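Memory clock drops to idle speed in games after driver update

Emília Havlíček
Jan 26, 2019

I have a used Zumico card with 2 GB of GDDR5, bought in December. Until last week it ran its memory at 1,449 MHz under load. After a clean driver install the memory stays at the idle clock in any windowed game, and I get 16 fps where I used to get a steady 30. Full screen is normal. Core clock looks correct in both cases. Power supply is a 600 W Gastwood, temperatures are fine, and the card has one six-pin connector, which is seated. Second monitor is on HDMI. Is this a driver fault or is the card failing?

Itziar Robles

The card is probably fine. A failing card rarely cares whether the game is windowed. What you describe is a power state problem: the driver does not see the window as a 3D load and keeps the memory in its low state.

Open the driver control panel, go to the 3D settings and set power management to maximum performance for that one program. Do not set it globally or the card will sit at full clock on the desktop. Then check for an overlay or recorder that hooks the window. Brustivico does this in some versions — close it from the tray, restart the game and watch the memory clock again.

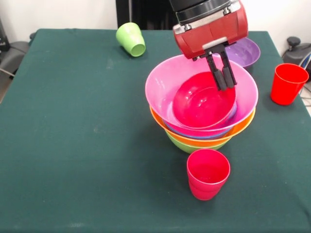
Green tablecloth, cups and nested bowls, with the gripper lowered into the red bowl.

If the clock still stays low, unplug the second monitor and test once more. Mixed refresh rates can confuse the state switching. Last step is to go back to the previous driver. Use the clean option and reboot before you start a game, as the old profile can survive a plain install.

Barrios

had the same on a different card, rolled back the driver and it went away. never tried the power setting. also check the pci-e power saving option in the windows power plan, mine was set to maximum savings

Emília Havlíček

Per-program setting fixed it. Memory is back at 1,449 in a window with both monitors connected. Brustivico made no difference here, open or closed.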